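Two-arm tabletop cell drops keys on the right side only

Posted in Small Robots and Automation – 3 replies

Zistgate57

I look after a two-arm setup that works over a square table. Both arms have the same two-finger grippers and the task is picking up small bunches of keys and handing them from one side to the other. The left arm is fine. The right one closes on the keys, lifts, and then lets them slip somewhere before the handover, maybe one time in eight.
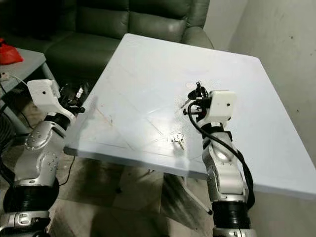

The slips started in March after I moved the table a little closer to the arms. I redid the table height in the software and ran the pick routine 100 times on a wooden block with no drops at all, so I don't think the motor is weak. Grip force is set to 45 percent on both sides. I have already swapped the finger pads left to right and the trouble stayed on the right. The controller log shows no faults.

Is it worth sending the gripper back to Bunnag (the shop I bought it from), or is there something I should look at first?

Danus

Don't send it back yet. If the pads were swapped and the fault didn't move, look at the cable next. On a lot of these arms the gripper cable runs down the outside of the forearm, and if it has no slack at the wrist it pulls on the connector when the wrist turns. You get a very short dropout, the gripper relaxes for a moment, and the log misses it.

Power down, then turn the wrist by hand to both ends of its travel if your model lets you. The cable should never go tight. Leave a loose loop behind the gripper housing and tie it to the forearm below the joint, not across it.

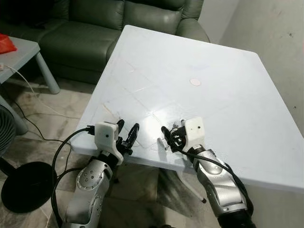 Check the small screws at the base of the fingers as well. They back out over time. I do mine every Friday with a hand driver and a paint mark on each head so I can see if one has turned. Snug is enough, the threads are soft.

The other thing is that you moved the table. Height is only part of it. If the table is also rotated a bit, one arm will come in at a different angle from the other and grab the keys by the edge of a blade, where a block would still be held fine. Put the table where you want it, mark the floor at each leg, and teach both arms the same spot on the tabletop again.

gokance_user

had this too, was the grip force. turn it up

Zistgate57

Thanks both. I tried 57 percent first because it was quick. Fewer drops, but it still happened, so I put it back and went through the longer list.

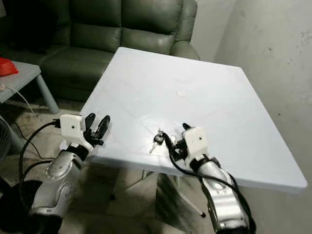

The cable was tight at one end of the wrist travel. I gave it more slack and moved the tie further down. Two of the finger screws on the right took a part turn each. I also taught the table position again for both arms, and the right side had been off by 8 mm – more than I expected from a small move.

45 runs with keys since then and one drop, on a bunch where the ring got under a finger. I'll leave the thread open until I have done a full 100.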